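4.3 Recording your first demonstrations in the simulated kitchen

By now you should have both hand controllers paired and the Trundska workspace open. This is where it gets fun! You are going to drive the two arms yourself, do a small kitchen job with them, and save the whole thing as a demonstration that the robot can learn from later. Set aside an hour the first time. Most people come back for a second hour without being asked.

Before you start

Sit with both elbows supported and the controller cables clear of your lap. Check that the status light in the corner of the Trundska window is green. If it is amber, go back to section 4.1 and repeat the pairing.

Caution: make sure the output is set to Simulation and not to Live Arms. With Live Arms selected, the real arms on the bench will copy every move you make, including the sneeze.

Recording a demonstration

1. Open the Tasks menu and choose Countertop, then Pick Up Item.

2. Press Reset Layout. The objects are put down afresh each time, so have a good look at the counter before you touch anything.

3. Hold both triggers for 2 seconds. The arms wake up and start to follow your hands.

4. Decide which arm will do the job and park the other one over a clear bit of worktop. A parked arm still follows its controller, so rest that hand on your knee.

5. Press Record and wait for the beep.

6. Bring the working arm in from above, slowly. Open the fingers well before you get to the item and keep the wrist straight on the way down.

7. Squeeze the trigger gently until the fingers meet the item, then pause for a breath. That little pause is worth a great deal in training, as it gives the robot a clear moment to copy. 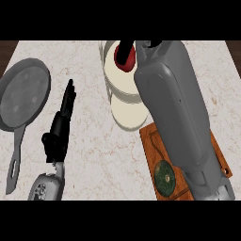 Figure 12. Right gripper at the small red item on the plate stack, left gripper parked with fingers closed.

8. Lift straight up, carry the item to the place named in the task bar, lower it and let go.

9. Move the arm away and press Stop. Choose Keep or Discard.

Note: the gripper may hide most of a small item from the overhead view, and the forearm can cover a good part of the counter too. Get your aim right while you are still high up. If you lose sight of the item, back off, line up again and carry on recording. A tidy recovery is a perfectly good thing to teach.

How many should I record?

Aim for 15 kept demonstrations before you run the first training pass. Vary your starting position a little between them. Rosalía Vallejo, who wrote the Pastor training module, recorded 700 for the plate tasks and says her neatest ones all came after she slowed down.

If something goes wrong

Arms lag behind your hands: close the Winow viewer, which shares the same graphics memory.

Fingers pass through an item: press Reset Layout and discard the take.

Error 1223 on saving: the recording folder is full. Move older takes to the Clerkov archive and press Save again. Your last take is held until you do.

Once you have your set, go on to 4.4, Checking and trimming takes.

Section last revised 28 January 2026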